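Two arms, one bookshelf

I've had the Plorkent two-arm kit set up for 9 days now, and I'm completely hooked! My test job is books — picking them up, handing them over, shelving them.

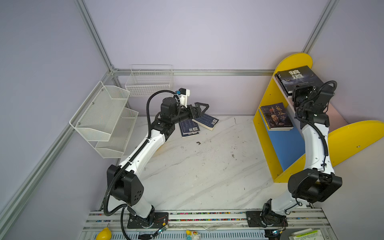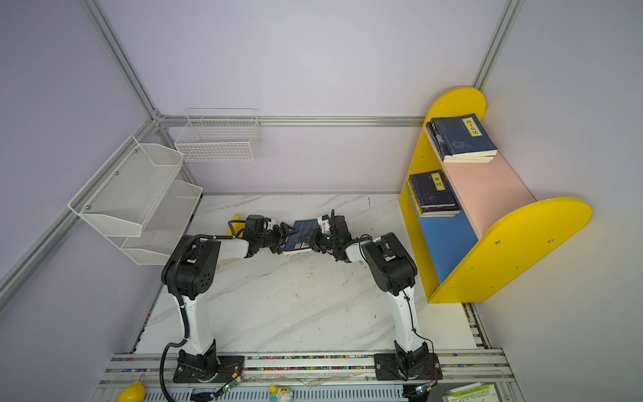

What I like so far

The arms share one base rail, so I only had to line things up once (setup took me 30 minutes, including hunting for a hex key). Two grippers on one paperback is my favorite trick. I could watch it all evening, and I have.

What I'd change

The cable sleeves are bulky and I'm always checking them before a big reach. The manual is thin too, and I ended up reading the Flerkell forum until 2 in the morning. The spare finger pads are on order, and I want to try hardcovers next.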